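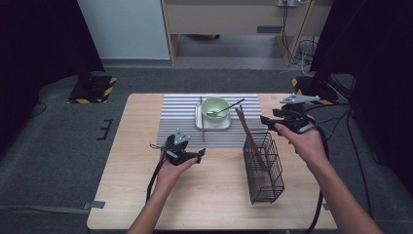 Re: [tablesetters] Soup bowls, placemats and where the chopsticks go

From: Nisreen Qaisi
To: tablesetters list
September 2020

Hi all,

Rodel Lacson wrote:
> We're finally using the striped placemats my sister gave us, but with a
> soup bowl on top of a plate I run out of room. Where do you put the spoon
> and chopsticks? And does anyone keep the spares on the table, or is
> that only a restaurant thing?

Rodel, I do it all the time! My white and gray striped mat gets the square white plate, then the green bowl on that, and the spoon just goes in the bowl with its handle off to the right. A chopstick goes up the left side of the plate (I know, Erlinda, you put yours across the front — we've been over this). The spare pair stands in a black wire basket to the right of the mat, straight on the wood.

I like the basket much better than the drawer. We had seven people here in June and I never got up once for utensils. Mine is a Prakell, I think, or maybe that was the dish rack. It was five dollars at the closing sale on Akyol Street, so don't go paying full price for one.

One thing about the square plates, they do take up more of the mat than round ones. If yours are big, try moving the whole mat a little to the left and let the basket have the right side.

Markos, do you still have those extra bowls? I'd take two if they're looking for a home.

Nisreen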